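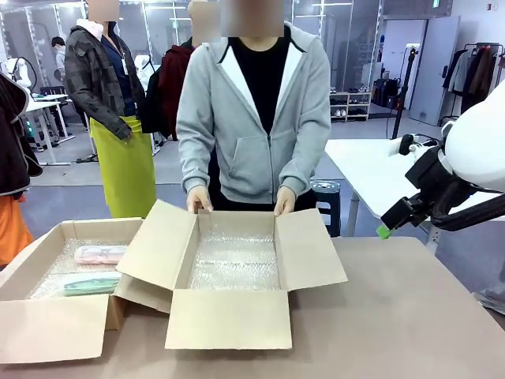

Filed under: Packing & Shipping, Home Office

I have bought a lot of bubble wrap in my life and I have never once felt the need to have an opinion about it. Then my sister and I started selling secondhand pens and pencil cases online, and now I have opinions about bubble wrap, tape, box flaps and the people who design tape dispensers. So, the Brinurico box liner kit!

What you get is a stack of flat cardboard boxes and a roll of clear bubble wrap that comes already cut into sheets sized for the boxes. That's the whole idea. You fold the box up, press a sheet down into it so it runs across the bottom and up the sides, put your stuff in, close the flaps. I bought the pack of 24 because the smaller pack was barely cheaper, and I've been through all but 3 of them now, so I think I've earned the right to go on a bit.

The good part first. The sheets really do fit. With a regular roll I always cut too short (then I patch it, then the patch slides under the other piece and I've got a bare corner) and with these I haven't had to touch the scissors. I lined the whole December batch in one evening with the radio on, which used to be a two-evening job with a fair amount of swearing. The bubbles are the small kind, and they've got some spring to them. Hard plastic cases sit nicely on top and don't skate around when you tilt the box, as long as you've got something over them too. Two side by side is about the comfortable limit in my opinion. I tried three once and they knocked against each other the whole way down the stairs.

The boxes are fine. Brown, plain, a bit stiff at the folds the first time you open them. My one real gripe is the flaps. They don't want to stay folded out while you're loading – you push one down, it creeps back up, you push it down again with your elbow because your hands are full of pencil case. After a few boxes I started bending all four flaps hard backward over the table edge before I put the liner in, and they behaved much better after that. You'd think the instructions might mention it, but the instructions are one drawing of a box and an arrow.

Work on a table with space for two boxes if you can. I keep one that's filled and one that's lined and waiting, and it goes so much faster than doing them one at a time. My desk is too small for this so I've taken over the kitchen table, to the annoyance of everybody who would like to eat dinner.

Before this I was using the Bromavetti padded mailers, and I still do for single pens. They're cheaper and they go through the mail slot. For anything with a hinge or a lid, though, I don't trust them. I had a case come back to me with the latch snapped clean off, and the buyer (hello, Rok Nikolovski, thank you for being so nice about it) sent me photos that I still think about. Since switching to boxes I haven't had a breakage reported. Maybe I've just been lucky with the post, who knows.

Would I buy it again? Yes, I already have the next pack in my cart. I'd love it in a shallower box, since pencil cases are flat and I end up stuffing a lot of crumpled paper on top to fill the gap. And please, somebody, put the sheets in a bag that closes. Mine have been lying loose on top of the fridge and they slide off every time the door shuts.

Four stars. It would be four and a half but the site doesn't do halves.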